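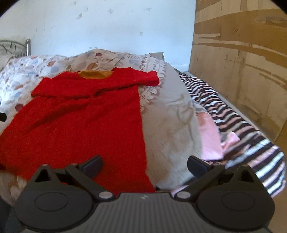
Folding a fuzzy dress with a gathered waist so it stays flat

I have a red ribbed dress with short sleeves and a gathered seam below the chest. Folded in thirds it comes out thick at the seam and slides off the stack. The shelf is 12 inches deep. Is there a better fold, or should it be hung?

Posted by carrilho243, 2581 views

nidia_k
Do not hang it if the knit is heavy. The skirt pulls on the shoulders and the neckline widens.

1. Lay it front side up and smooth the skirt from the seam down.
2. Fold each side in to the width of the neckline, sleeves turned back.
3. Bring the hem up to just below the gathers, not over them.
4. Fold the top down once.

The gathers then sit in one layer of the stack. Work on a firm surface. A puffy comforter gives way under your hands and the side folds drift.

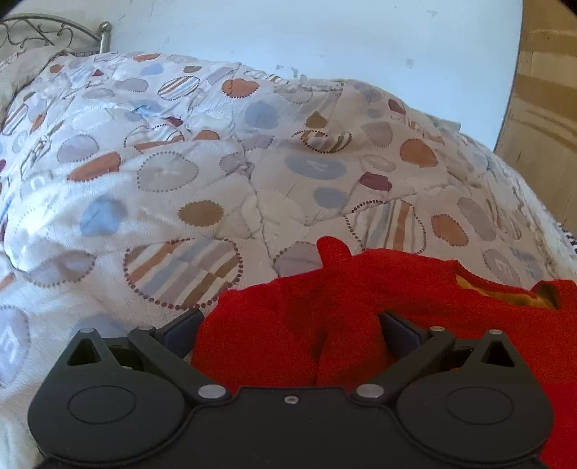
Bunched red fleecy fabric with the mustard layer showing at the opening.

If the lining shows like that, pull it flat before step 2. A twisted lining adds bulk.

Varkard
Just roll it. Takes 60 seconds.

tromov
Rolling works in a drawer, less well on a shelf. I agree with the steps above. If the bed is the only surface you have, pull the comforter tight first or fold it back and use the sheet.

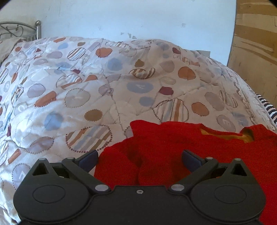 Quilted comforter with a raised mound toward the middle.

A mound like this one has to be flattened first. I use a large cutting board on top of the mattress.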